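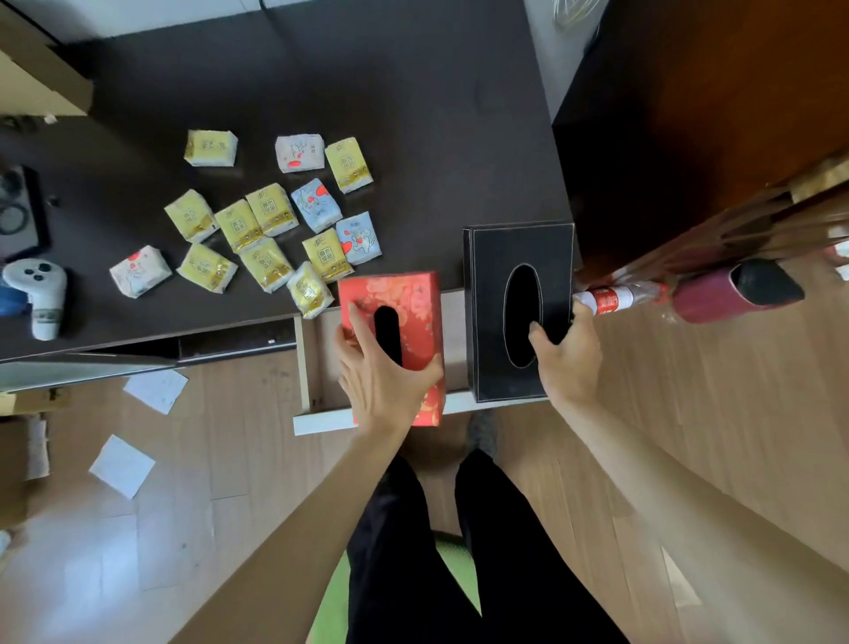
The Clokemier Desk Kit is a head-worn recording kit for collecting demonstrations of household and office handling tasks, sold by Clokemier of Wirnville to groups that train robot arms. It consists of a camera on a padded headband, a belt recorder, a charging dock and a printed set of task sheets. The operator works with bare hands and at normal speed, and the recordings are later converted into hand paths for a two-armed machine. Tasks in the drawer group are performed from a chair, so that the camera looks down on the desk top and the open drawer together. A typical arrangement has small packs of pocket tissues spread over a dark desk, most of them yellow and the others white or light blue, with the left hand holding a red tissue box over the drawer while the right hand rests on a black one at the corner. Soft packs and open-topped boxes are regarded as difficult objects for the conversion software, as the first deform when gripped and the second are often held by the rim of the opening.

History

Clokemier began as a repairer of warehouse scanners and moved into recording equipment after supplying headbands to a packing plant at Flakport. The first version of the kit used a chest mount. This was dropped when trial users found that the forearms hid the work whenever the operator leaned forward. The present headband version was released in March, together with the first full edition of the task sheets.

Equipment

The camera sits above the brow and is tilted down by a fixed wedge. Two wedges are supplied, one for seated work and one for standing work — the seated wedge is the steeper of the two. The headband and camera together weigh 89 grams. Video is passed by cable to the recorder, which also stores head movement from a sensor in the camera body.

The recorder has one button and one lamp. A short press starts or ends a recording, and a long press marks the last recording as faulty. There is no screen. Charge lasts for 18 recordings of standard length, after which the unit must be docked. Files are copied to a computer through the dock and cannot be deleted from the recorder itself.

Task sheets

The edition supplied with the kit contains 40 sheets in four groups: drawers, shelves, folding and table clearing. Each sheet states a starting layout in general terms and a finishing condition, but leaves the order of movements to the operator. The drawer sheets call for objects of unlike size and stiffness, and allow other household items to stay on the surface during the task. Clokemier recommends that the objects be moved between recordings, and that a different drawer be used once a sheet has been completed ten times.

Conversion service

Recordings may be used as they are or sent to the conversion service, which is charged separately. The service marks the position of each hand, labels the moments of grasp and release, and returns a file that can be read by the common arm controllers. Recordings in which both hands leave the view are returned unprocessed and are not charged for. A licence for use on the buyer's own computers is also offered.

Rees collection

The largest body of material made with the kit is the Rees collection, which holds 3,339 recordings from the drawer and shelf groups. It is used mainly for comparing methods of grasp labelling. Access is by written request, and the licence does not allow resale.

Reception

Users have generally judged the headband comfortable and the task sheets clear. The main complaint concerns the cable, which can catch on chair backs when the operator turns. The lack of a screen has also been criticised, as a badly seated wedge may not be noticed until the files are copied. A locking wedge is listed as a spare part and fits both versions of the headband.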